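Chapter 7
Clearing the Table

Every meal ends twice. The first ending is when people stop eating. The second comes when the last dish has left the table, and in some households the two are separated by a night's sleep.

Clearing looks too simple to teach, so it is usually taught by sighing. This chapter takes a slower road. We will look at what gets carried, in what order, and on what. Students who worked through the Miranda dining room plan in Chapter 6 should keep it handy, as exercises 8 to 14 use the same floor layout.

Start with the tray. Put it down flat, close to the dishes, before you touch any of them. Heavy pieces go in the middle and tall ones beside them. A bowl on a saucer counts as two pieces, however much it would like to travel as one. Lift them together only if the saucer is wide enough to hold by its edge and you trust your thumbs. 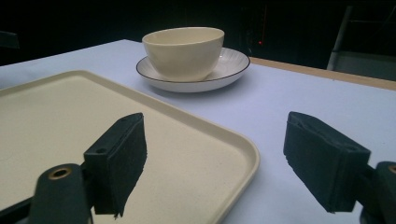
Min-kyu Ko objects that the bowl should always go first and the saucer after it, trust in thumbs being how saucers get broken. The point is fair, and we return to it in Section 7.2 under "Stacking." Before reading on, clear one table at home and write down how many trips you made.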